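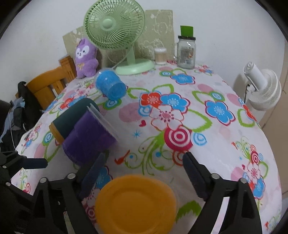
## 4. Placing and setting up the Calado 7 desk fan

Read this section before you plug the fan in for the first time. It covers placing, tilting and first use. For cleaning, see section 6.

### 4.1 Choosing a place

1. Pick a flat, level surface that does not shake when you lean on it.
2. Leave 7 inches of clear space behind the grille.
3. Keep curtains, loose paper and light fabric away from the back. Air is drawn in from that side.
4. Run the cord behind the base and down the nearest table leg. Do not run it across a walkway.

**Note:** A tablecloth is fine if it lies flat. Smooth out folds under the base. On slick cloth, use the stick-on feet (bag B).

**Caution:** Do not use the fan within 44 inches of a sink, tub or open window in rain.

### 4.2 Setting the tilt

1. Turn the fan off and wait for the blades to stop.
2. Hold the base down with one hand.
3. With the other hand, push the rim of the grille up or down. The neck clicks at each stop.
4. If the head drops by itself, tighten the neck screw a quarter turn with key 2.

Do not lift the fan by the grille.

### 4.3 First use

1. Check that both grille clips are shut.
2. Plug the cord straight into a wall outlet.
3. Press the speed button once for low, twice for high. A third press turns the fan off.
4. Let it run on low for 44 minutes. A faint smell of oil in this time is normal.

**Caution:** If the motor hums and the blades do not turn, unplug the fan at once. Check for packing foam left behind the hub.

### 4.4 If it rattles

- Open the clips, turn the front grille slightly and close them again.
- Move the fan to a harder surface.
- Check the neck screw.

If the noise goes on, write to Weklow Service, Box 263, attention Malte Petersen. Include the code from under the base.

Section 4 revised 7/5/19, L. Azevedo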